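A February visit to the Plurnbridge ringing station

I had been meaning to get myself over to Plurnbridge for years, and in February I finally did, for the ringing station's winter open morning. We met at seven in the car park behind the sea wall, in that grey half-light when you can hear the geese long before you can see a single one. I had two jumpers on under my coat and could happily have worn a third.

The station looks after the whole of the Drirnska marsh, which is bigger than I had pictured from the map - 243 hectares if you include the wet meadows on the landward side. The walk out to the hut takes twenty minutes on a good path and rather longer if, like me, you stop for every reed bunting. We had a lovely one sitting right up on a bramble, and a water rail squealing somewhere down in the ditch that never did show itself.

At the hut we were given tea (very welcome!) and a talk on how the ringing is done. I had always thought of it as a spring and autumn business, but a good deal goes on here in the cold months, mostly finches and buntings at the feeding area and waders when the tides suit. The team had been up since well before dawn and had already handled 60 birds by the time we had our coats off. We watched a redwing being measured and weighed, and it was over so quickly that I would have missed it if I had been fiddling with my flask, as I usually am.
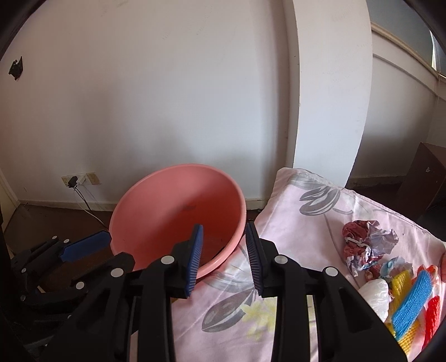
After the talk we split into two groups, and mine went along to the far hide, which looks over the roost pool. The pool was dug out again two winters ago and the islands were lowered so that the teal and the smaller waders can use the edges. It has clearly suited them. I made it almost 100 teal before a marsh harrier came through and put everything up, and then I gave in and just enjoyed the noise. When they had settled there were snipe all along the near bank, where I would have sworn there was only dead grass.

The hide itself is named Prado, after a boat that used to lie on the mud nearby, and it has proper wide benches and slots at a height that suits somebody of five foot two. I mention this because so many do not. There is a ramp at the Plurnbridge end, although the last stretch of path was soft and I wouldn't fancy it with wheels after heavy rain.

We finished back at the hut with soup and a look through the old logbooks, which go back 70 years. The early ones are in beautiful handwriting, and there are whole pages on twite, a bird I have seen here exactly once.

I took the Plakmont bus home from the end of the lane. It runs every two hours, so do check the times before you set out. The next open morning is in April, when the first sand martins should be in, and booking is through the station's own page. Bring wellies.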